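Cutwood Column Index, version 2

README

The Cutwood Column Index is a table of celebrity news items from "Seen at Skinner", a column that ran in the weekly entertainment paper Cutwood. Each row is one item: who was named, what they were said to be doing, where it was said to have happened, and what source the column gave. The index covers 513 columns. Most columns have several items, so the table has many more rows than that.

The index was put together by Donnie Niven and Heidrun Baumgartner from bound copies of the paper held at the Tallberg reading room.

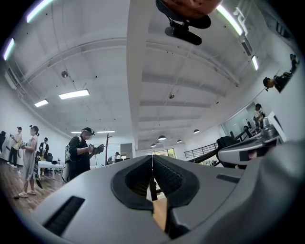

Photo: Heidrun Baumgartner

Files

items.csv is the main table, with one row per item.
people.csv lists every person named, with a short ID and the spellings the column used.
places.csv lists hotels, theaters, restaurants and private homes. Street addresses of homes have been removed.
missing.txt lists the issues we could not find or could not read.
changes.txt says what is different from version 1.

All files are UTF-8. Fields are separated by commas and text fields are in double quotes. Empty means we don't know. The word "none" means the column gave nothing for that field.

Fields in items.csv

item_id: the issue number, a hyphen, and the position of the item in the column.
person_ids: one or more IDs from people.csv, separated by semicolons.
item_type: visit, party, premiere, casting, wedding, split, illness, feud, denial, other.
place_id: an ID from places.csv.
source_type: named, unnamed, studio, publicist, own (the columnist claims to have been there).
summary: one or two sentences in our words. We don't include the text of the column.
followed_up: the item_id of a later item on the same story, if there is one.
coder: DN or HB.

How items were coded

One person read the column and filled in the row. A sample of 100 columns was then coded a second time by the other person, without looking at the first set. We agreed on item_type nearly always. We agreed less often on source_type, mostly in cases where the column wrote "friends say" about something a publicist would also have wanted in print. Those are now all marked unnamed.

A visit is only coded as a visit if the column says one named person went to see another at home or in the hospital. Meeting at a restaurant goes under other, unless there was a guest list, in which case it is a party. Casting rumors stay under casting even when the film was never made.

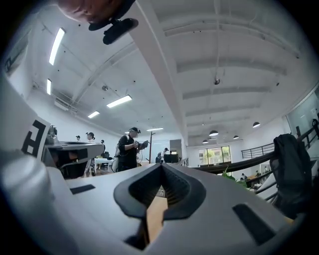
Does the index say whether a story was true?
The index records only what the column printed. If Cutwood later took something back, the later item has the type denial and is linked through followed_up. Denials that appeared in other papers are not included.

Known problems

The column had at least two writers, and it was never signed. Style changes in the later years and so does the share of studio items. We don't try to mark who wrote what.

Nicknames are a nuisance. The early columns use first names or hints ("a certain tall leading man"), and we only gave an ID when the same column made the name clear. There are 103 items with no person ID for this reason. They are still worth searching by place.

Flollberg appears in places.csv as both a hotel and a movie theater. These were separate businesses with the same name, and the column often says only "at Flollberg". Such items use the ID FLO-X.

The October issues in the first bound volume have trimmed margins, and the last line of some columns is lost. Affected rows have "trimmed" at the end of the summary.

Use

You may use and share the index for any purpose if you credit Niven and Baumgartner and say which version you used. Please don't present the summaries as quotations from the paper. Items of the type illness or split should be handled with some care, as the families of the people named may still be living in the area.

Corrections

Send the item_id, the field, and what you think it should say. If you have a copy of an issue listed in missing.txt, a photo of the column page is enough for us to work from. Corrections go into the next version and are listed in changes.txt under the name of the person who sent them, unless they ask us to leave it out.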